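3 min read

Search reviews, type and press enter

Review: The Greline Two-Arm Table at the Flanar Open Day

I review kitchen and home equipment for a living, so a robot table is a bit outside my usual work. Flanar held an open day in October, and I went because the Greline is meant to handle dishes. I watched it for nearly 2 hours and asked a lot of questions.

The unit is a wooden table with a black metal frame and an arm at each side. The software is called Loto. Annelies Van Acker ran the demonstration and let visitors stand close to the table, behind a tape line.
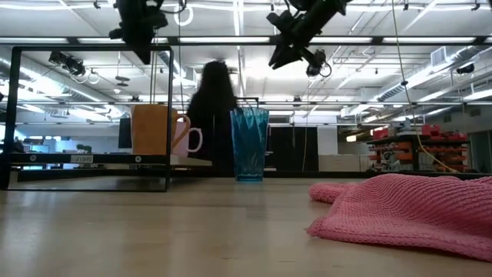 The table at surface level, with mugs on the stand and a blue cup to the right.

Noise was my first concern. The arms make a low whir when they move and are quiet when they stop. I could talk over them without raising my voice. Speed is the weak point. I would have cleared the same table several times over while the arms were still working.

Soft items are harder for it than mugs, according to Van Acker. Cloth changes shape every time it is touched. She gave us a straight answer when one visitor asked about it: sometimes it needs a second try.

The top is a good working surface, with room for a cloth, a mug and a rack between the two arms. The cables need more thought. Some loop off the arms and cross the wood, and I would want them tied back in a home. 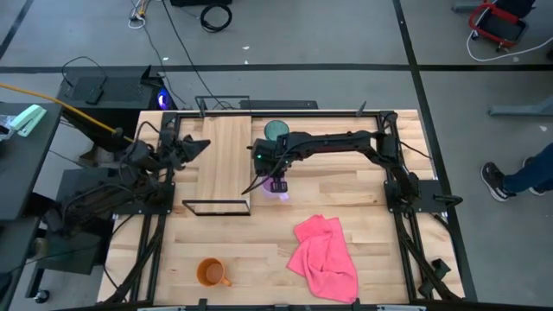 Grip and Handling

The gripper was better than I expected. It can take a mug from above and hold it clear of the table. I would like to see it try thin glass and a wet plate before trusting it with mine. 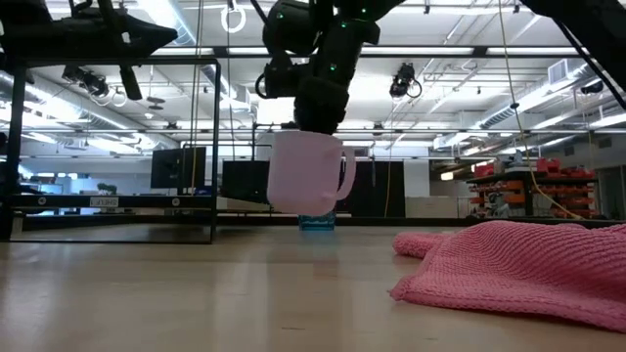 Can you buy one for your kitchen?

Not at this time. Flanar is only placing the table with labs and test sites, and there is no price for home buyers.

I would go to the next open day, and I would wait on the product. It is well built and careful, but too slow for a family sink.

Reviewed by Leire Valcárcel

Contact us | Copyright Willems Reviews | Back to top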